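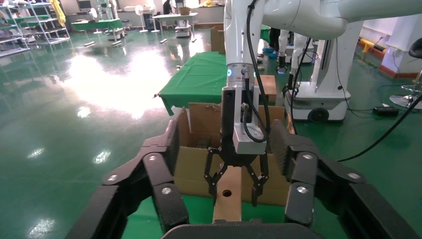

A wooden block with a round hole, standing upright in front of an open carton.

Small Parts, Big Carton

By Aoife Ó Dálaigh
June 1, 2024

A solid wooden block is an awkward thing to ship. It is dense for its size, it has hard corners, and it keeps moving until something stops it. Drill a hole through the front face and there is also an edge that can chip if another block lands on it.

Most of the damage we see in returned wooden parts is not dramatic. Corners are dented, faces are rubbed, and the rim of the hole has a splinter lifted along the grain. Sadell, which sells drilled blocks for shelving and toy kits, sorts its returns by type of mark, and in May the largest group was rim damage. The cartons themselves had mostly arrived in good shape.

The usual fault is empty space. A box picked from whatever is on the shelf tends to be too tall, and the packer fills the top with paper. Paper on top holds the load down for a short while. Then it compresses, the blocks shift, and the side walls take the impact. Filling the sides first works better: a strip of folded board along each wall, then the parts, then the paper.

Orientation matters more than people expect. Wood is much stronger in compression along the grain than across it, so a block with the grain running top to bottom will carry the layer above with little marking. Lay it flat and the same load presses into the softer direction. Upright packing also turns the drilled faces sideways, where a single sheet of card between rows will protect them. Sadell's standard carton, the Lerkura, holds 100 blocks this way with two layers and one divider sheet between them.

The flaps deserve a word. On a regular slotted carton the long flaps meet in the middle and the short ones do not, leaving a gap below the tape line. A corner standing in that gap will push through the tape if the box is dropped on its base. A loose pad of board cut to the floor of the box closes the gap. Cordero sells pads ready cut, but an old flap trimmed with a knife does the same job.

While a carton is being filled, keep the flaps up. Folding them out gives easier access but works the score lines, and a crease that has been bent back several times loses stiffness. Upright flaps do put the inside of the box in shadow, so a lamp placed to one side of the table helps in checking the bottom layer.

A cloth on the packing table is worth having. Bare tabletops collect grit, and grit marks end grain. Any close-woven cloth will do if it is shaken out between batches. Fix it underneath - a cloth that slides with the carton is worse than none.

For mixed orders, Sadell uses a smaller box called the Fedora, packed separately and set inside the larger one. It takes seven blocks in a single row. The gap around it is filled with folded board on two sides only, and the inner box is pushed hard into the opposite corner before the outer flaps are taped.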